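Home Forums Fabric & Stash New Posts Search Log in

Fabric & Stash > Storage, Sorting, Despair

Permanent marker on the edge of printed cloth, yes or no

hemline_hostage
Mon 4 March

I have inherited the cloth pile. Some of you know the cloth pile. It belonged to the Lavport sewing circle, then it belonged to Morven Tennant's spare room, and as of the weekend it belongs to my dining table because Morven wanted the spare room back for a guest. An actual person, apparently.

It's mostly printed stuff, scarf-sized up to tablecloth-sized, a lot of paisley, and none of it labeled. Morven had a system. The system was Morven. She could look at a corner and tell you who gave it, whether it had been prewashed, and whether the blue was going to end up on everything you own. I can't do that. I can tell you it's blue.

So my plan is to write on it. One tiny code on the back of the hem of each piece, in Sharpie, W for washed, R for runs, and a letter for what it's made of where I can work that out. I mentioned this to my sister and she looked at me like I'd proposed branding the dog.

Is there a real reason not to?

bobbinweevil
Yes. It bleeds. Next question.

hemline_hostage
Bleeds how far? I'm talking about one letter on a folded hem.

bobbinweevil
On a tight weave, hardly at all. On anything thin, you write a W and come back to a small dark cloud. Then you fold it, and a bit of solvent goes wherever it likes, and now there's a W on two pieces and one of them has never been washed in its life.

Use a paper tag and a safety pin like a civilized person.

plainweave_pete
Safety pins rust. I have a stack of napkins with a neat brown dot in every corner thanks to civilized people.

bobbinweevil
Buy better pins.

plainweave_pete
Buy a better opinion.

Precious Kekana
I'm going to be the dull one and say test it. Take the ugliest piece (there's always one) and write on the back of the hem, let it sit overnight, then press it under a white rag. If nothing comes off on the rag, you're probably fine for that type of cloth. Do it again on something thinner and again on something slippery.

I've marked my hems since I started teaching and the letters do fade in the wash. People say permanent like it's a promise. On cotton that gets washed a lot, mine go a sort of sad brown-gray and I have to write them again. I don't mind. It's a way of finding out what I never use, as those are the ones with the nice crisp letters.

hemline_hostage
There are several candidates for ugliest. I may have to hold a vote.

selvage_yard
Why are we writing on cloth at all? Photograph each piece, put it in a spreadsheet, number the bins. I did mine over a long weekend and I have never looked for a fabric since.

plainweave_pete
Have you sewn anything since?

selvage_yard
That's not what the spreadsheet is for.

mrs_tuck_and_roll
I used the Vahidi wash-out pens for this and they are very good at the wash-out part. Everything I'd marked "prewashed" came out of the machine unmarked, which I suppose is fair, but it doesn't help you.

bobbinweevil
Laundry tape. Iron-on. Write on the tape. You get your letters, the cloth stays clean, everyone stops shouting.

hemline_hostage
You're the only one shouting, but thank you. What does the tape do after a while?

bobbinweevil
Curls up at the corners and falls off in the bin.

hemline_hostage
So then I have a bin with a lot of little labels at the bottom.

bobbinweevil
Very accurate labels.

Precious Kekana
Sew the tape on if you go that way, two stitches at each end. But for a whole pile you'll lose the will to live by the first shelf. Skomitz sells woven tape on a roll of 500, and I have 3 rolls from when I was younger and believed in myself. You can have one.

gusset_and_sons
Going to argue with the codes themselves. R for runs is a trap. Everything dark runs the first time. What you need to know is whether it STILL runs, and you won't know that from a letter written before its second wash. I'd leave R off completely and just wash darks with darks like our ancestors did.

hemline_hostage
Our ancestors had Morven.

gusset_and_sons
Our ancestors had pink underwear.

selvage_yard
In the spreadsheet I have a column for wash history.

plainweave_pete
Of course you do.

mrs_tuck_and_roll
Can I ask what the pile is for? If they're going to be cut up, mark whatever you like, the hem is the first thing to go. If they're going on tables for the June sale and people will be flipping up corners to look at the price, then I'd think harder. I bought a cloth last year with SOSO written on it in huge letters and I still don't know if that was a name or a review.

Precious Kekana
Soso ran the table linens for us before Morven did. It was a name. She'd have liked the idea of it being a review.

hemline_hostage
Both, is the answer. The good ones go on the sale tables and the rest gets cut for patchwork and bags. The problem is that the pile doesn't know which is which and neither do I. I spent yesterday evening making a "good" stack and a "cut" stack, then went for a cup of tea, came back, and disagreed with myself on pretty much all of it.

I'm also learning that I can't tell one paisley from another after the first hour. They start to look at you.

gusset_and_sons
Put the paisley in its own bin and go do the solids.

hemline_hostage
There are no solids. That's the kind of pile it is. Somebody in this town was frightened of a plain color.

Update for those following along at home. I did Precious's test. Ugliest piece selected by me alone, without a vote, and I won't be describing it because its donor may read this. Wrote a W on the back of the hem, left it overnight, pressed it under a white rag. Nothing on the rag. Did the same with a thinner one and got a faint gray ghost of a W, so bobbinweevil is half right, which I'm told is a personal best.

So the rule at my house is now: marker on the sturdy ones, sewn tape on the thin ones, and anything slippery goes to Precious with a note saying sorry. I've dropped the R.

The marker is a regular Sharpie, for whoever asked me by message, and it has become the one thing on that table I can find. The current state of operations:

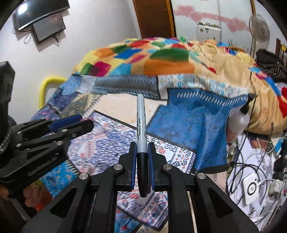
I've decided the hem gets its letter always in the same corner, next to the shortest side, right way up when you're holding the cloth face down. It took me far too long to settle that. I had started out writing wherever the cloth happened to be lying and then spent a happy ten minutes going around all the edges of one to see if I'd done it yet. I had. Twice.

The big blue with the leaves is going in the good stack and I'm not taking questions. Everything red and paisley is still under review.

bobbinweevil
Half right is fine, I'll take it. The leaf one is nice. I'd keep the marker off it, though, if it's for the tables.

hemline_hostage
Back of the hem! Nobody turns over a hem at a sale.

mrs_tuck_and_roll
I turn over every hem at a sale.

Precious Kekana
She does. I've stood behind her.

The leaf one came in with a batch from the Skomitz clear-out, if it's the one I'm thinking of, and in that case it hasn't been prewashed. Don't take my word for it. Put a damp white rag on a corner.

hemline_hostage
How do you know that from a photo?

Precious Kekana
I don't. I'm guessing with confidence. It's how Morven did it the whole time.

plainweave_pete
This explains my curtains.

selvage_yard
With that much overlap, how are you telling which ones you've already marked? I'd have two clear surfaces, one for in and one for out.

hemline_hostage
I have one table and a chair. The chair is "out." The cat has opinions about the chair, so "out" is sometimes also "floor."

gusset_and_sons
Cap back on between pieces, by the way. I lost a very decent tablecloth to an open marker and a phone call.

hemline_hostage
Cap goes back on every time. I'm careless but I'm not you.

bobbinweevil
How long did you say each one takes with the tape?

hemline_hostage
6 minutes if the needle is threaded, 20 if I have to find the needle. I have asked Precious for that roll. I'm aware of what I said earlier about labels in the bottom of bins.

Precious Kekana
It's by my door in a bag. Bring the slippery ones and the note.

mrs_tuck_and_roll
If any of the red paisley fails its review I'll take it for bag linings. Marked or not, I'm not proud.

hemline_hostage
Noted. I'd write your name on them but we've just had a whole thread about that.

31 replies | 4 following | Share (2)

Related in Fabric & Stash
Getting old chalk lines out of wool
Moths: a support thread
What counts as a remnant (please be kind)
Folding boards, cardboard or plastic
Tablecloth too short for table, options other than smaller table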